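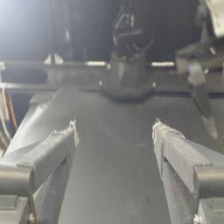
Nurnham Tabletop Clearing Set

Data card, version 6

Maintainers: Ekua Agbenyega, Olanrewaju Idahosa
Last revised: July 21, 2023

Summary

The set covers short episodes of clearing and resetting a dark tabletop. Items are small household things: tableware, soft pieces, toys. An episode begins with the items in their start layout and ends when the operator calls the reset. There are 1170 episodes in the current version. The December release had fewer item groups and is no longer distributed.

Table surface

Dark and matte to slightly reflective, depending on the light. Smudges are left in place between sessions. The surface is wiped only when residue shifts a light item. Earlier layouts on a pale surface were dropped after white tableware proved hard to segment at the rim.

Item groups

tableware: bowls and plates, mostly light colored
soft: cloth and foam pieces
small: anything under 200 grams that does not fit the groups above
mixed: layouts drawing on more than one group

Items with an irregular outline are labeled by group only. Do not infer the item type from color. Yellow occurs in both soft and small.

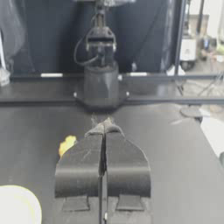

Tableware is often placed near the edge of the work area, so partial views are common. Partial views keep the label of the whole item. Where a bowl cannot be told from a plate, the label is "dish".

Fields

episode_id: string
layout: name of the start layout, Flovanen or Smits
group: one of the four groups above
end_state: cleared, partial, or abandoned
note: free text, may be empty

Layouts

Flovanen spreads the items across the full depth of the table. Smits keeps them toward the near side. A third layout, Bredetti, was used for trials and is excluded from the counts.

Known issues

The note field mixes two styles of abbreviation. Episodes marked partial were not reviewed a second time. Lighting was not logged before version 4, and glare on the table varies in those episodes.

Corrections go to Olanrewaju Idahosa, with the episode_id in the subject line.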